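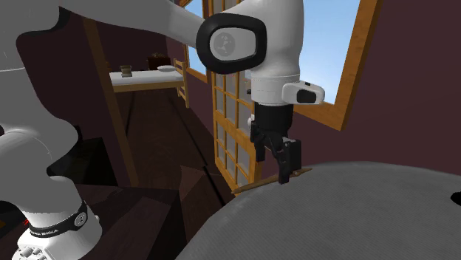 Nerkside, im März

Betreff: Re: [ninh-daten] Stäbchen-Aufgabe, Stand der Demonstrationen

Hallo zusammen,

ich antworte unten auf die Frage aus Caltska und hänge ein Bild aus der Simulation an. Der Greifer steht darin über dem grauen Tisch, das Holzstäbchen liegt ganz am Rand. Um genau diese Startlagen geht es.

> Am Vormittag schrieb die Gruppe Caltska:
> Wir haben die Liste für Ninh durchgesehen. Gemeldet sind
> 202 Demonstrationen, im Verzeichnis finden wir aber nur 139
> mit gesetzter Erfolgsmarke. Sollen wir mit den 139 trainieren
> oder auf den Rest warten? Und: Sind die Startlagen am Tischrand
> Absicht? Bei uns greift die Strategie dort meistens daneben.

Zur ersten Frage: Bitte mit den 139 anfangen. Die übrigen sind aufgezeichnet, aber noch nicht durchgesehen. Ein Teil davon wurde abgebrochen, weil das Stäbchen vom Tisch gefallen ist. Diese Läufe bleiben im Archiv, bekommen aber keine Erfolgsmarke und gehören nicht in den Trainingssatz.

Zur zweiten Frage: Ja, die Randlagen sind Absicht. In der ersten Runde lag das Stäbchen fast immer in der Tischmitte, und das Modell hat außerhalb davon nichts Brauchbares gelernt. Wir ziehen die Startlage jetzt gleichmäßig über die ganze Tischfläche — auch dort, wo der Arm unbequem steht. Die Ausrichtung des Stäbchens wird ebenfalls zufällig gesetzt.

Für neue Aufzeichnungen gilt:

Pro Sitzung höchstens 70 Läufe, danach wechselt die Person am Steuergerät.
Den Greifer vor dem Absenken an der Längsachse des Stäbchens ausrichten.
Korrekturen während der Anfahrt nicht herausschneiden. Das Modell soll sie sehen.
Raum und Fensterlicht bleiben in dieser Runde unverändert. Die Variante mit anderen Wandfarben läuft getrennt unter dem Namen Tondach.

Offen sind noch acht Läufe, bei denen die Zeitstempel von Gelenkdaten und Bildern nicht zusammenpassen. Ich rechne sie neu und lege sie danach in dasselbe Verzeichnis. Wer sie schon kopiert hat, bitte wieder löschen.

Wenn Caltska die Fehlgriffe am Rand nach Winkel sortiert schicken kann, nehme ich das für die nächste Ziehung der Startlagen mit.

Grüße
Datenpflege Ninh, Nerkside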